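The Pekex came in two cartons, and Mum had opened the smaller one with a bread knife before I'd got my coat off.

I should say that I test things for a living, sort of. I write the Try It Out page for the Galcombe Messenger, so if a company wants a thousand people in a seaside town to know about its kettle, the kettle comes to me. Usually it's kettles. This time it was a pair of hand grippers and a box of electronics, and the idea (I'm quoting the leaflet) was that you did your chores with the grippers on and the kit learnt the chores from you. Later on you bought the arm, and the arm did them instead. The arm was extra. The arm was very extra.

"So it watches me fold a towel," said Mum, "and then it folds a towel."

"After enough towels."

"How many's enough?"

I looked it up. Ninety-two, for towels. She put the bread knife down and went to find some towels.

My mother is Homa Parsa and she ran the alterations counter at Ranjbar for most of my childhood, so she has opinions about folding. She had the grippers on before I'd found the charging lead. They looked enormous on her. She squeezed one, and squeezed it again, and picked up the sugar bowl, and put it down in exactly the same ring of spilt sugar, and looked so pleased with herself that I wrote it in my notebook!

I rang the helpline that afternoon. The light on the left one kept going orange and the leaflet only went as far as green. I got a woman called Nyokabi Nzioka, who had a lovely unhurried voice and asked me what we were folding.

"Towels," I said. "Well, my mother is. She's on her second go at the blue one."

"Tell her to slow down a bit at the corners," said Nyokabi. "Everyone rushes the corners."

I passed this on. Mum said she had never rushed a corner in her life. The light went green.

Nyokabi said that if we ever fancied the trip we could come up to the office at Cikosetti and have a go there, where they had all the latest pads and somebody on hand to sort out the lights. I thought she was being polite. Mum, listening from the airing cupboard, thought it was an invitation, and in July we went. It was six stops on the train and she wore her good shoes.

I'd pictured a factory, I suppose, with sparks. It was a bright white room with the pipes showing and people getting on with things, and there were flowers, which Mum approved of. She had her grippers on in no time and I stood next to her with the notebook. 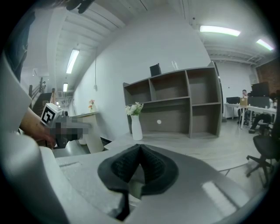 Do you need to buy the arm to get any use out of the kit?

The kit works without it, but all you end up with is a library of recorded chores, so most of the point is in the arm.

That's how I put it on the page in the end, more or less word for word. Diane Landry, my editor, likes a question and an answer in bold in case people are reading over their toast. She cut my paragraph on the pads, which I thought was the best bit.

I haven't told you about the arm yet. They had one going at the far end of the building, behind a curtain, folding tea towels for a man named Manouchehr Azimi, who'd built most of it and couldn't stop apologising for its elbow. It picked up a tea towel. It thought. It folded it in half, smoothed it, folded it again, and then gave it a little pat.

"What's the pat for?" I asked him.

"I've no idea," he said. "It's not in the program. One of the testers must do it."

I didn't have to look. I've been patted like that on the head, on the school jumper, on the lid of every lunchbox I ever carried up the hill. Every evening for months our kit had been sending its towels up the line to Cikosetti, and here was my mother's pat coming back down an aluminium arm.

Mum watched it do two more. She had her handbag held in front of her with both hands.

"It's rushing the corners," she said.

On the train home she was quiet until we were past the estuary, and then she asked what the arm cost, and I told her, and she said that was ridiculous. A bit later she asked whether they did instalments.

I gave it seven out of ten. Comfortable, cleverly made, leaflet needs another page, lights a nuisance, price of the arm frankly daft. Diane wanted to know why I'd knocked off three and I said elbow, leaflet, lights. The grippers are supposed to go back at the end of the month. Mum's started on the pillowcases.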